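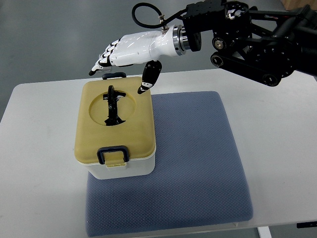 A lidded storage container with a mustard-yellow lid, on a blue-gray mat.

Lidded storage container

Print this article | E-mail this article
Reading time: 3 minutes

A lidded storage container (also called a storage tub, a keeper or, in many Australian homes, just "the plastic") is a box with a separate cover, used to hold food, craft supplies, buttons, batteries and all the other odds and ends that a household gathers up over the years. It is among the humblest things in the cupboard, and very likely among the most borrowed and least returned.

Shape and parts

Most tubs are rectangular, as a rectangle wastes less shelf than a circle does, and the corners are rounded so that a cloth or a spoon can get right into them. The walls usually lean outward a little toward the rim, which lets empty tubs nest inside one another. Some have a small tab at the middle of each short side, and plenty of families have their own firm views on the proper way to use it.

Lids come in more variety than bases do. Many overhang the rim slightly, and some have a round recess in the top. A coloured lid over a paler base is a long-standing favourite, mustard yellow being one of those kitchen colours that goes away for a while and then comes happily back.
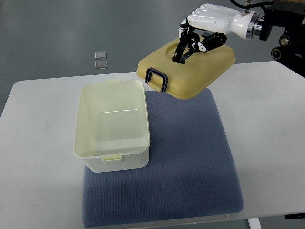 Care and storage

Wash the lid and the base separately, and let both air well before closing them up, or a stale smell can settle in (a spoonful of bicarb left inside overnight often helps). Tubs may be kept with their lids on, which takes more room but saves a good deal of hunting, or nested with the lids filed upright beside them.

Reader comments (3)

Radwa Belhaj: Lovely to see the humble tub get its own page! Mum kept her buttons in one, and I still have it, lid and all.

Ismail El Ouafi: Could you add something on tomato stains? Mine went orange years ago.

Begoña Nieto: Ismail, try a sunny windowsill for an afternoon. It worked on my Pitwood ones.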